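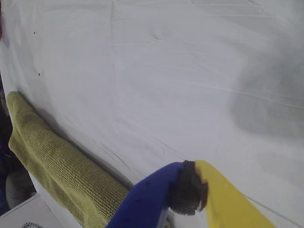
I finished the Dellberg novel on Tuesday, the one about Ruth and Naomi, and I've been trying to work out why I liked the first half so much more than the second.

Some background for anyone new. I read a lot of Bible fiction. I started when my church library was clearing a shelf and I took home a bag of paperbacks for two dollars. Most of them were bad. A few were good enough that I kept going, and now I probably read 20 a year, mostly novels about women who get a few verses in the original and then drop out of it.

Ruth is a different case because she has a whole book, even if it's a short one. You can read it in less time than it takes to cook rice. So the novelist has a full plot handed to her and has to decide what to do with the gaps. Dellberg spends her time in Moab, before the famine story really gets going, and I thought that was the right choice. We get the marriage, the years without children, the three women in one house after the men have died. Naomi is hard to live with. She complains about the bread and she plays favorites between her daughters-in-law, and she favors the other one. When Ruth says "where you go I will go," it comes after a long argument about a goat, and I had to put the book down for a minute.

Then they get to Bethlehem and it turns into a romance. I have nothing against romance. But Boaz in this version is handsome and 30, and in the Bible he praises Ruth for not running after younger men. That line makes no sense if he's the best-looking man in the field. Dellberg leaves it out.

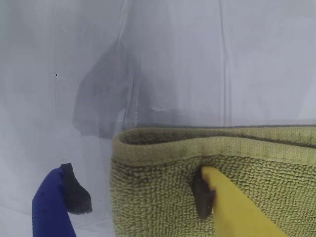 The threshing floor chapter is also too long. The original is quiet and a bit strange, and you aren't told everything. The novel tells you everything, including what both of them are thinking, and by the time morning comes I knew far more about Boaz's late wife than I wanted to.

I looked at a few other reviews afterward to see if I was being unfair. Most readers at Gilari, the forum where I get a lot of my recommendations, liked the second half best. One person said the Moab chapters were slow and she skipped ahead to the harvest. So take my opinion for what it is.

If you want to compare, the Angelovski version from Stosstead Press goes the other way. Boaz is old and worried about his barley, and the whole book is told by Naomi. The writing is plainer and there are some dull stretches about land law, but I believed in the people all the way through. It's out of print, I think. My copy has somebody's grocery list in the back - eggs, thread, lamp oil - and I've never taken it out.

I'd still say read the Dellberg, at least up to the border crossing. The library should have it, and it's a fast read for its size. The author's note at the end is worth your time too. She explains where she got the details about weaving and which parts she made up.

Next I'm starting a long one about Hagar. The print is very small, so it may be March before I write about it.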